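# Pince Vutby à deux doigts, avec caméra de poignet

La pince Vutby équipe le banc de comparaison des préhenseurs de Soddale, où elle est évaluée en parallèle du modèle Devadiga sur des tâches ménagères courantes. Elle se monte sur la bride standard des bras Wornetti et se commande depuis le même contrôleur, sans module additionnel.

## Domaine d'emploi

La Vutby est destinée à la saisie d'objets souples ou glissants : éponges, chiffons, vaisselle légère. Les doigts sont noirs et leur face interne porte une texture en losanges. Ils se remplacent par paire, au moyen de 4 vis accessibles par l'extérieur.

La caméra de poignet couvre l'espace compris entre les doigts ainsi que la zone de travail immédiate. Son flux est enregistré avec l'effort de serrage et l'ouverture de la pince. 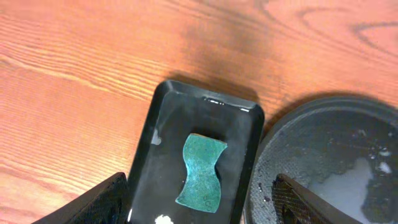
*Poste de lavage : éponge dans le bac noir, bassine d'eau savonneuse à droite. Vue de la caméra de poignet.*

Le protocole prévoit une série de saisies par préhenseur, l'éponge étant replacée par l'opérateur entre deux essais. Sur cette tâche, la Vutby a obtenu 97 % de prises valides. Le modèle Devadiga, à doigts lisses, conserve l'avantage pour les pièces rigides et minces. Les deux séries ont été conduites avec la même loi de commande.

## Caractéristiques

- Nombre de doigts : deux, à mouvement parallèle
- Masse embarquée, caméra comprise : moins d'un kilogramme
- Réglage de l'effort : 7 niveaux
- Alimentation et données : par la bride du bras

## Entretien et mise à disposition

Après un essai en milieu humide, les doigts doivent être rincés à l'eau claire puis séchés avant démontage. L'objectif de la caméra se nettoie au chiffon non pelucheux.

La pince peut être empruntée pour une durée de trois semaines, sur demande adressée au service des équipements de Soddale. La demande précise le bras utilisé et la version du contrôleur.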